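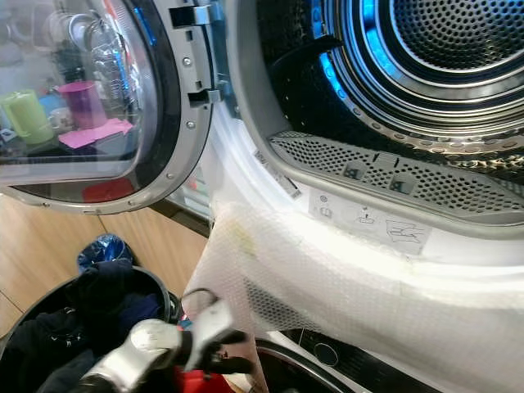
## 3. Operating rules: dryer tasks

January 2024
By the Drirkurent data group
Print | E-mail this page

These rules apply to all 3,529 episodes in the Hatow laundry set.

- Open the door fully before the gripper crosses the rim.
- Hold mesh bags by the edge. Keep the netting clear of the door catch and the lint filter grille.
- Closing force on fabric: 30 N maximum. On the door: 40 N.
- Do not start the drum with a gripper inside the opening.
- Log a dropped item as `fail_drop`. Do not trim the episode.

Episodes recorded under the older Mendness rules keep the tag `v0` and will be rechecked in March.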